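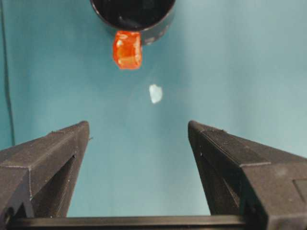

Vacuum dropout on the Truken arm, third time this month. The program steps through fine, the arm goes to the hover point, and then the supply sags and the controller throws fault 8 and stops everything. It is parked in that state now, printed fingers open with nothing between them and the orange block still up at the rim of the black piece. I have swapped the hose and cleaned the filter. Firmware is stock. What else should I look at?
– tealbench, Sat 9 June

palletrat wrote:
Check the pump before the arm. My Nasmont pump did this at 2,600 cycles and it was the diaphragm. The fault code only tells you pressure fell, not where.

tealbench wrote:
Pump is newer than that, 700 cycles. I can put a gauge on it tonight.

hexdriver_m wrote:
I would look at the fingers. Printed ones flex, and if the base rail shifts, the position check fails and you get the same code. Reprint with more walls.

palletrat wrote:
Position error is fault 2 on that controller. It's in the Truken manual.

hexdriver_m wrote:
On the old board, yes. On the Skadow board they share a code. I lost a weekend to it.

tealbench wrote:
Mine is the old board, so 2 and 8 are separate. There is also a small white bit of something in the shot, between the block and the fingertips. No idea what it is.

slowfeed wrote:
Whatever it is, don't reach in for it with the arm powered. Fault 8 holds the motors on, and clearing it sends the arm home at full speed. Hit the stop and lock it out first.

hexdriver_m wrote:
It homes slow if you set the limit.

slowfeed wrote:
Only if the limit survived the fault. Mine didn't.

tealbench wrote:
Locked out. Gauge is on and the pump holds steady with the outlet capped – so the leak is downstream. Pulling the Olatunji valve next.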